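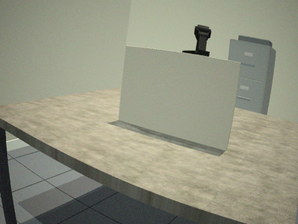
Dundton and Sotarby Friendship Link
Notes of the February meeting, held in the upstairs room at Javach House, 7.30pm

Present: Birgit Wunderlich (in the chair), Adjoa Nyarko, Mwangi Mwakyusa, Gudrun Thiele, Bastian Voß (taking the notes), and a good turnout of members, including several host families from last year whom it was lovely to see again.

Apologies: the Wiegand office had hoped to send someone to talk about the coach but their driver was needed elsewhere. They sent a letter instead, which is dealt with under item 4.

1. Welcome

Birgit welcomed everybody and thanked those who had come up the hill in what was a fairly miserable drizzle. She said how pleased she was to see new faces, and explained for their benefit that the Link has been exchanging visits with our friends in Sotarby for long enough that some of the children who went on the early trips are now bringing children of their own. She hoped the newer members would not be shy about speaking up, and that the older ones would let them.

2. Notes of the last meeting

These were agreed with one correction. Gudrun pointed out that she had offered to lend her fish kettle for the harvest supper, and the notes had her offering to cook the fish. She was happy to have helped on the night but did not want it thought that she had put herself forward. The notes have been altered.

Arising from the same item, the fish kettle has not come back to her. If anyone has a long lidded pan in the garage that they don't recognise, would they please give her a ring.

3. Money

Adjoa went through the accounts, which she had kindly written out in large print after the grumbles in the autumn. We have £1,986 in the bank, with all the bills from the harvest supper now paid. The quiz evening did better than expected, largely on the raffle, and she wanted to record her thanks to the bakery for the hamper.

A member asked whether we ought to be putting some of this by in case the coach goes up again next year. There was a fair bit of talk about this. Adjoa's feeling was that people pay their subscriptions in order to see something happen, and that she would sooner spend it on making the visit affordable for families than have it sitting there. Mwangi agreed in the main but would like us to keep back enough to cover a cancelled crossing, remembering the year of the gales when everybody had to be put up overnight at the port. It was left that Adjoa will work out what a sensible sum would be and bring it to the next meeting.

Subscriptions are now due. Cash or cheque to Adjoa, please, with your name on the envelope. She had two envelopes last year with no name at all and has never found out whose they were.

4. The summer visit to Sotarby

Most of the evening went on this, as it usually does.

Birgit read out the letter from Wiegand. They can offer us the same size of coach as last time and ask for a deposit of £420 to hold it. Everyone who travelled with them before spoke well of the driver, who was patient over the lost passport and knew a very decent place to stop for lunch. It was agreed to go with them again and Adjoa will send the deposit this week.

On the time of departure there was less agreement. Bastian (I had better put it down fairly, as I am the one holding the pen) argued for setting off at 5am so as to arrive in daylight and sit down to supper with our hosts. Gudrun felt that 5am was asking a lot of families with small children and of anybody who has to get in from the outlying farms. After some to and fro, and a show of hands that was too close to be much use, Birgit suggested 6am with a shorter lunch stop. People seemed content with that. Mwangi asked that the shorter lunch stop should still be long enough for lunch.

Hosts in Sotarby have written to ask for the usual details: who is sharing with whom, who cannot manage stairs, who does not eat what, and who is unhappy around dogs. Gudrun has the forms. Please fill them in properly, even if you are going back to the same family as before. One of last year's guests wrote "as usual" all the way down and was placed with a family who had never met her.

The programme is still being worked out at their end, but we know that there will be a walk along the old railway, an evening with the town band, and a free day. Several members asked if the free day could really be left free this time. Birgit will mention it tactfully in her next letter.

Gifts: it was agreed that each family should take something small for their own hosts, and that the Link should take one larger present for the town. Suggestions were a bench for the riverside, a framed map of Dundton, and a pair of apple trees. The trees were much the favourite until Mwangi wondered about taking plants across a border, and whether they would survive the luggage hold. He will find out whether we could order them from a nursery over there. If not, it will be the map.

5. Conversation evenings

Mwangi reported that the conversation evenings have been going very well and that he has had to borrow more chairs from downstairs. The beginners have got as far as ordering a meal and asking the way, and are keen to try it all out in the summer. He would be very glad of another fluent speaker to sit with the beginners while he takes the others, as he is finding it hard to be at both ends of the room. Gudrun said she would come when she could, and Birgit offered to do the evenings that Gudrun couldn't.

There was a request for a session on the telephone, which many people find far harder than talking face to face. Mwangi liked this and thought people might sit back to back in pairs, so that there would be no waving of hands to fall back on.

Would whoever took home the blue dictionary please bring it back. It belongs to the library.

6. Letters between the schools

Adjoa has been to see both schools in Dundton and found the teachers friendly and rather short of time. The letters that went off before Christmas have all been answered, some with drawings and one with a pressed leaf. The children were thrilled. The trouble is in the replying, as it falls to one teacher to gather everything in and chase the stragglers, and she has her hands full. Adjoa offered to call in herself and collect the letters at the end of each half term, and this was warmly accepted.

A member wondered if the children wouldn't prefer to write by email. Adjoa had asked them that very thing, and they said they got enough of that already and liked having a stamp.

7. Spring supper

To be held here at Javach House, with thanks to the house for letting us have the big room at the old rate. Everyone is to bring a dish, and Birgit will keep a list so that we don't end up with potato salad from one end of the table to the other. Anyone with a surname in the first half of the alphabet is asked to bring something savoury and the rest a pudding, though she will not be checking at the door.

Bastian will put together a short slide show of last summer's visit. He would be grateful for pictures, with the names of the people in them if at all possible. He promises to keep it under half an hour and this promise was noted with some laughter.

8. Any other business

Gudrun asked whether the notice in the window of the post office could be brought up to date, as it still gives the old meeting place and at least one newcomer went to the wrong end of town. Bastian apologised and will see to it.

Mwangi passed on good wishes from our former chairman in Sotarby, who is home from hospital and walking a little further every day. A card went round the room and was signed by all.

Birgit thanked everyone for coming and for their patience over the coach. Tea was taken, and the ginger cake was Adjoa's.

The meeting closed at 9.15pm. Next meeting at the same time and place. Forms to Gudrun before then, please.

Notes taken by Bastian Voß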